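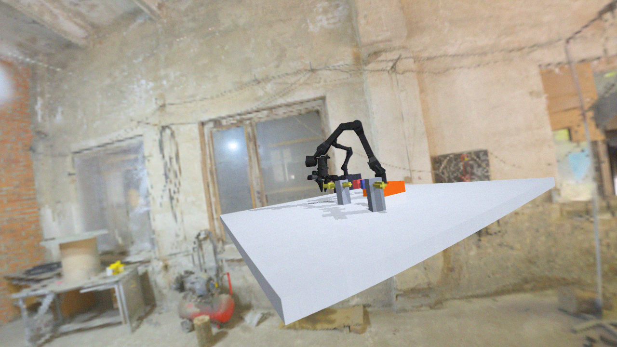 Slide 1: dois blocos cinzentos sobre uma mesa branca, o da direita mais alto.

Notas do orador – Arrendar em Ovdale

Cumprimentar. Agradecer à Marisol Arriaga o convite.

Slide 2. O estudo abrange 116 contratos de arrendamento. Só entraram casas com menos de 100 m². Dizer já que as garagens ficaram de fora.

Slide 3. Rendas por bairro. Ulthorpe é o mais caro. Parar aqui e deixar ler o gráfico.

Slide 4. Duração dos contratos. O Wendell Calloway vai perguntar pelas renovações: estão no anexo.

Perguntas até ao intervalo. Próxima sessão em novembro.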